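I've had a blown fuse box cover in the hallway for three weeks. The little window flap has dropped off one hinge and I walk past it every morning and think, yes, tonight. Then tonight comes and I eat toast and watch telly. So when people ask me (and they do, because I won't shut up about this stuff) whether a robot could come round and sort out the odd jobs yet, I have what you might call a personal interest.

My usual answer is "depends how odd the job is". Take a box with a lid.

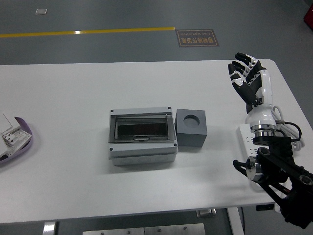
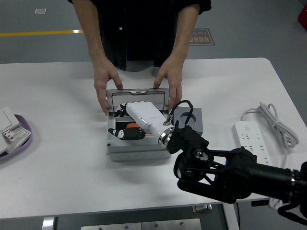
*One grey box, one robot hand. In the second picture it's got company.*

I love this as a bit of work because it's so dull! It's an electrical enclosure, the sort of thing with a window on top and a small latch, and people in workshops open and shut them all day long without a thought in their heads. I used to do it myself. Years ago I had a summer on the bench at a place called Welon, out past Clundthorpe, where we checked boxes not very different from that one. Lid up, look in, poke the bits that needed poking, lid down, next. There were 1000 in a batch and I remember the number because Halima Onuoha, who ran our end of the room, used to write it on the whiteboard and cross it out in chunks. By the second batch I could do it while arguing about football.

Now think what my hands were up to during those arguments. One thumb found the latch by feel. The other hand stopped the box sliding off across the table. Then I'd hold the lid up with my knuckles, sort of sideways, and get two fingers inside past it. If something was stiff I pushed harder, and if it felt wrong I stopped, and I couldn't have told you what "wrong" was if you'd paid me double.

Look at the second picture with that in mind. The robot hand is down inside the box and there's a person on the far side of the table with both hands on the lid. That's one person's worth of hands, plus one. And I don't mean that as a dig, because reaching into a small space with a great big wrist behind you is horrible. Try getting a sock out from behind the washing machine with an oven glove on. You'll see.

The fingers are what get me, though. Ten years ago I'd have expected a pair of pincers, and pincers are brilliant if all you ever want to do is pick up the same thing from the same spot. A hand with proper fingers is a much bigger promise. It's saying it would like to do the latch *and* the lid *and* whatever is inside, and maybe the washing-up after. Whether it keeps that promise is another matter.

I had a long natter about this with Yakubu Fashola, who fits kitchens and has no time for my nonsense at all. His view is that the shop floor will get there years before the house does, and I've come round to it. On a shop floor you can put the box in the same place every time. You can give it a clear table and decent light and keep the dog out. Yakubu reckons he has worked in 42 kitchens since he went out on his own and hasn't met two with the same idea of where a socket should go. He also says every single one had a drawer you have to lift and wiggle. Mine does. I've got a whole technique for it, involving my hip.

So, chores, my current and very unscientific list. Hoovering a flat floor: yes, done, fine, mine gets stuck under the radiator but so do I. Mowing: yes, if your lawn's boring. Folding towels: I've seen it done, slowly, and I'd take slow. Emptying the dishwasher: closer than I thought, as long as you don't own anything you're fond of. Opening a fiddly box, doing something useful in it and closing it again, with no one holding the lid: I'd say not in my hallway, not for a good while. In a workshop, with one kind of box and plenty of goes at it, I wouldn't bet against it. I'd have said never when I was at Welon, mind you.

If anybody reading this does bench work for a living I'd love to know which bit of your job you think would be last to go. Mine would've been the latch. They varied, you see, and some of them you had to sort of persuade.

Right, I'm off to look for a screwdriver. The flap's still hanging there.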